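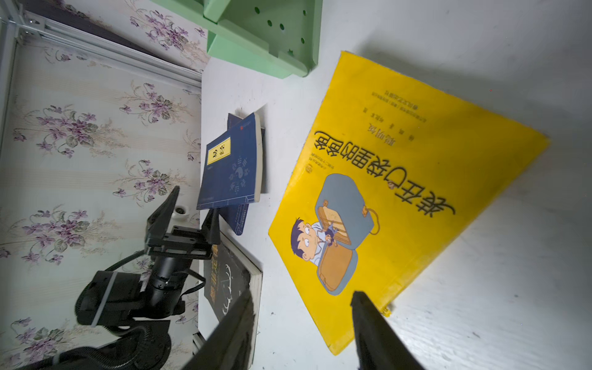
2 min read

Is it worth sorting kids' paperbacks from grown-up ones, or is that shelf advice nonsense?
Posted by papermoth24, September

I'm clearing out a room with flowered wallpaper and a white table that has become the place where books go to lie down. Right now it has a bright yellow Chinese children's book on it (装在口袋里的爸爸, the one with the boy peeking out of a big bag) and a dark navy paperback with a yin-yang and trigram design on the cover. Those two sum up my problem. We have kids' chapter books in Chinese, older paperbacks in Chinese that belonged to an uncle, and a pile of English stuff.

Every tidying article I read says to sort by reader first, then by subject, then by size. The Womex leaflet that came with my shelf says to sort by color, which I assume is a joke. I don't see why any of it matters if I can find a book in under a minute. Has anyone done the full sort and still had it in place six months later? I'm not interested in how it looked on the first evening.

Two more things. The shelf is a Surnex, the narrow one, and the instructions say paperbacks should stand upright and never be stacked flat. Is that real? And does anybody use those clear slip covers on children's paperbacks, or are they just one more thing to buy?

shelf_doubter
September, 9:40 p.m.

I did the full sort. It lasted until school started. What survived was one split: books the kids are allowed to grab, on the bottom, and everything else, higher up. Language, subject and size all fell apart, and I can't say I missed them.

I'd be careful about color too, but I wouldn't laugh at it completely. A child who can't read the spine yet will look for "the yellow one." That works fine until you own 24 yellow ones.

On flat versus upright, I think the warning is overdone. A short stack of paperbacks on a table isn't going to hurt anything. A tall stack is a nuisance mainly when you want the bottom book. Where I have seen damage is upright on a half-empty shelf, with the books leaning for months until the covers curl. If you stand them up, put something at the end. I use a Karakaya jar full of buttons.

Slip covers: I bought a pack for our series books. Over half of them split along the fold before the books showed any wear, so I stopped. Wipe the cover with a barely damp cloth and move on.

lowtide_6
September

Just get boxes. Flirnden ones are good and they have lids. Label them and you're done.

Don't sort by color.

quietstacks
September, 7:15 a.m.

Boxes with lids are where books go to be forgotten, so I'd pass on that unless it's your uncle's books and you only want to store them.

I have a mixed Chinese and English shelf and there is one practical thing the articles skip. The direction of the text on the spine isn't always the same. Chinese titles often run down the spine with the characters upright, English ones usually lie on their side, and if you mix them you spend the whole time tipping your head back and forth. Keeping the two languages on separate shelves fixed this for me, and it's the only sorting rule I'd defend.

Within the Chinese shelf I keep the children's books together and don't order them any further. I did try going by pinyin. The kids put them back wherever there was a gap, and I gave up arguing about it by the second week.

For the uncle's paperbacks I'd go slower than you want to. Open each one before you decide. I found bus tickets, a letter and a folded bank note in ours, and I nearly gave the lot away unopened. Whether the books are worth money is another matter. People will tell you old ones are, and in my experience the shop says no.

The table is going to fill up again whatever you do. Mine does. I clear it when I need to eat there.

papermoth24
September

Thanks. The spine direction thing is the first reason I've heard that makes sense to me, so I'll try splitting by language and leave it at that. Skipping the slip covers. I'll check inside the uncle's books tonight – though I expect mostly dust.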